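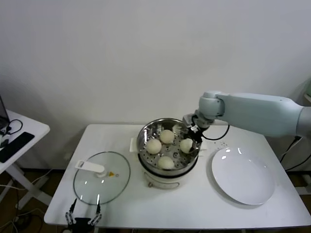 Frozen buns steam well in a small electric cooker, and they need less attention than a pot on the stove. The main thing is space. A bun swells as it heats, and two that touch will glue themselves together and tear when you pull them apart. Four in a basket is a good load, set out in a diamond with some of the perforated base showing between them so the steam can get up. Put a big plate next to the cooker before you start, and leave room on the other side to lay the glass lid flat.

Water

Fill the base with 200 ml of cold water. Keep the level well under the basket, or the bottoms turn gummy. If you are doing a second batch, check the water first.

Paper

Small squares of baking paper under each bun stop sticking. Cut them a little smaller than the bun so they don't cover too many holes. Kwesi Issahaku wrote in to say he uses cabbage leaves. Those work too, but they leave a taste.

Time

Plain buns from the freezer take 15 minutes once you see steam. Filled ones take longer. Thawed buns are usually done in 13. Don't lift the lid early, as the tops can wrinkle.

Taking them out

1. Switch the cooker off and wait a couple of minutes.

2. Tip the lid away from you so the drips run off the back, then put it down flat on the table.

3. Lift the buns out one at a time with tongs, gripping low on the side. Leave some space between them on the plate too.

4. Pick the bits of paper out of the basket once the last bun is on the plate.

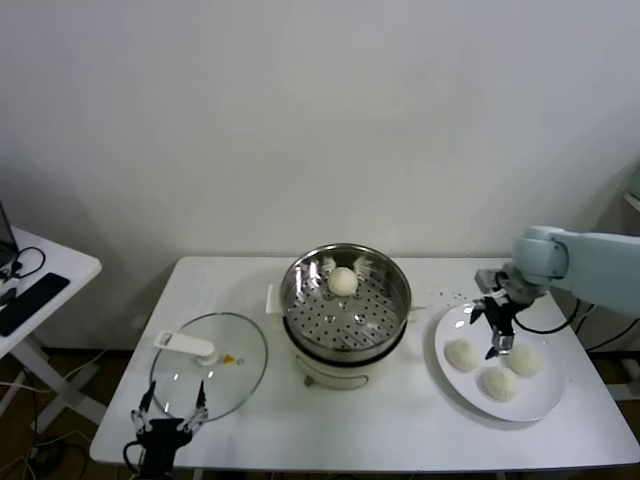 5. Unplug the cooker and pour off the leftover water when it has cooled.

Cleaning the basket

Soak it in warm water with a drop of dish soap. Dough dries hard in the little holes, and an old toothbrush gets it out. Dry the rim before you put it away.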